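Notebook, shared bench — Wednesday, started after supper

I promised Kuldeep I would write things down this time, so settle in, because I have had a good long evening with the two arms and I want to get all of it on paper before I forget which screw went where.

First, the left arm. The droop it had all through June is much better. I took the shoulder joint apart, cleaned out the old grease, and put it back with the thicker washer from the Liner kit (the one we had been saving for no good reason). I ran it through 10 slow reaches with the gripper open and it came back to its start pose every time, which made me happier than it probably should have. The elbow still ticks a little on the way down. I can live with a tick.

Then I got ambitious and tried the pick-up routine with the little parts we have been printing on the Imberg. The speed setting was at 983, left over from Kuldeep's last go, and that is far too brisk for anything this light. I brought it down to 800 and the fingers stopped batting things across the wood. I have saved that as the default under "Vishwakarma," so please leave it alone unless you rename your copy — we lost a whole evening to that once already.

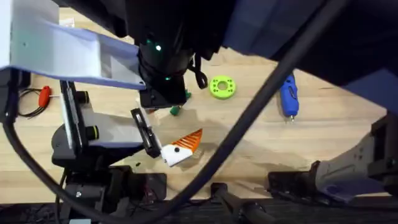 Left gripper by the white and orange piece, green ring over to the right.

The long cable on the right-hand side is still my main worry. It goes from the upper right corner down to the middle of the front edge of the bench, right through the space where both arms want to work, and I keep catching my sleeve on it. My plan is to lift it onto some kind of overhead hook and bring it down behind the arm. I would also like a softer pad on the finger tips, maybe bicycle inner tube. Kuldeep thinks felt. We shall try both and see who buys the tea.

To do before the next session:
- tighten the 2 bolts on the left base bracket, again
- print another green ring, slower, with a thicker wall
- camera calibration from scratch, as I moved the mount
- put the hand tools back in the drawer, Kanchan

Stopped when my eyes got tired. Power off at the wall.

— Kanchan Jaiswal

Comments

Kuldeep Tyagi: Felt! I have a whole sheet of it at home and will bring it along. Sorry about the speed, I was using the heavy blocks that day.

listance_bench: Is the tick at the same angle every time? Mine did that and it was a cable tie rubbing inside the housing.

Kanchan: Same angle, yes, just past halfway. I'll open it up and look, thank you!

Questions about the bench: leave a note in the workshop book | © Listance Workshop | Back to top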